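What Is a Simile?

When you read a poem, you will often find the poet comparing one thing to another. If the comparison uses the word "like" or the word "as", it is called a simile. You say it like this: SIM-uh-lee.

Look at these two lines:

The moon hung low like a yellow plate.
My brother's feet were as cold as stones.

The first line compares the moon to a plate. The second compares feet to stones. A moon and a plate are very different things, but both are round, so the reader can see what the poet means.

People use similes when they talk, too. You may have heard someone say "as quiet as a mouse" or "he ran like the wind". These have been used so many times that we hardly notice them. Poets try to find new ones.
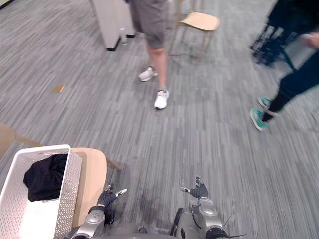
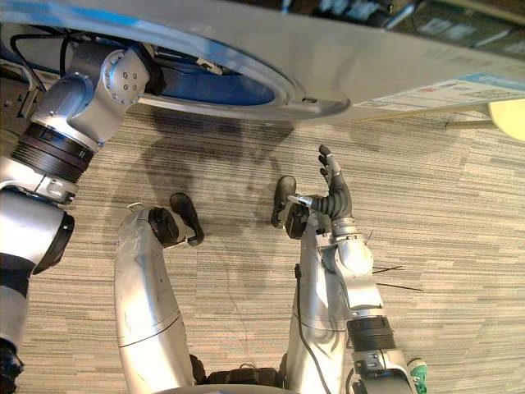

POETRY - Words and Sounds

Simile or metaphor?

A metaphor also compares two things, but it leaves out "like" and "as". It says that one thing is the other thing.

Simile: The river is like a snake.
Metaphor: The river is a snake.

Both lines give you the same picture. The metaphor is a little stronger.

Be careful with the word "like" - it has other jobs. "I like soup" is not a simile. Nothing is being compared.

A poem to read

This short poem is by Mafalda Barros. It is called "Snow in Flandberg".

The snow came down like flour
on the roof of the old mill.
The road was white as paper
and the pond was very still.

There are two similes in it. The snow is compared to flour, and the road is compared to paper. The last line has none. A poem does not need a simile in every line.

Try it yourself

Finish these lines with your own ideas:

The bus was as slow as ...
Her laugh sounded like ...
The wet dog smelled like ...

Read your lines out loud to a friend. Ask what they see or hear when you read them. If your friend is puzzled, try a different comparison.

Words to know

Compare: to say how two things are alike.
Verse: a group of lines in a poem.

Written by Ilse Timmermans, January 2024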